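About Linley Worktops

Hi, and welcome! I'm the person behind Linley Worktops, a small shop in Fisthorpe that cleans up, repairs and refinishes old tabletops and workbenches. If it's flat and people have been leaning on it for years, I probably want to see it.

I started out with one bench in a garage on Brannigan Street (freezing in January, don't ask) and a school art table I'd bought for 3 dollars. It took me 2 months of evenings to get it right, and by then I was hooked. I've since worked on over 100 tops, from kitchen tables to a 70-inch counter out of the old Verkero bakery, and I still get a kick out of every one. 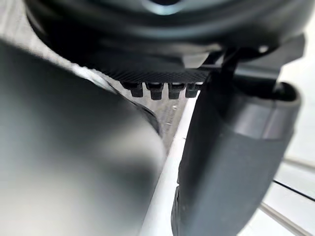
My favorite jobs are the surfaces that have been used hard. I love speckles, scuffs, the faint ring from somebody's coffee – all of it! So before I touch anything I'll ask you what you'd like to keep. Some folks want every mark gone and that's fine by me, but plenty of them change their minds once they've stood over the thing with a rag in one hand and a few stories to tell.

I'm in the shop most mornings from eight, with the radio on too loud, so knock hard. You can bring your top by or send me the measurements first, whichever's easier. Legs are welcome too, but please take them off before you load the car (I learned that one on my own back seat).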